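The report card thing

May 3, 2019

Ok so quick one because I have to be out the door in 15 minutes. Been chewing on this since my cousin called last night.

Her son came home with a 34 out of 39 on a math test. Good, right? He hid it. In a shoe, in the back of the closet. Because the last one was a 36 and he figured his dad would go quiet on him for the whole weekend. He's nine.

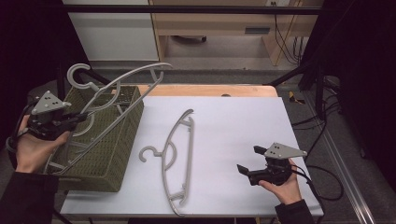
And I know that quiet. I grew up with it. My father never hit anybody, never even yelled much, he just folded the paper up and put it next to his plate and ate. I would of taken yelling.

The school doesn't help either. Back at Prenden we had the list on the wall, every name, every rank, right where you lined up for lunch. Mrs. Arnardóttir used to read the bottom 5 out loud. My friend Senthil was on it most of one year and started getting stomach aches every morning — real ones, he threw up on the bus. Everybody called him lazy. He needed glasses.

Anyway. My cousin's school does it by app now. Parents get a ping when a grade goes in, so dad knows before the kid is even out of class. Same list, smaller wall.
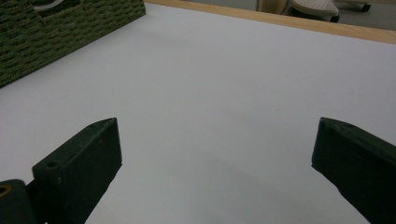 Photo: Esben Hafþórsson

I asked her what she said to her husband and she said nothing yet, she's waiting for a good time. I get it. My mom waited for a good time for more than 15 years.

What I told her, for whatever its worth: talk to the kid first. Tonight. Tell him you found it and that you're glad about it, then go make dinner or something, don't turn it into a big Talk. Then the husband. He isn't a bad guy, he just does what was done to him and thinks thats what caring looks like.

Also turn off the stupid pings. At least on one phone.

Comments are open but be nice, some of you got pretty rough with Birthe on the October post and I had to delete a bunch. More on the homework thing when I get back — I still owe Baldur an answer on that. Gotta run.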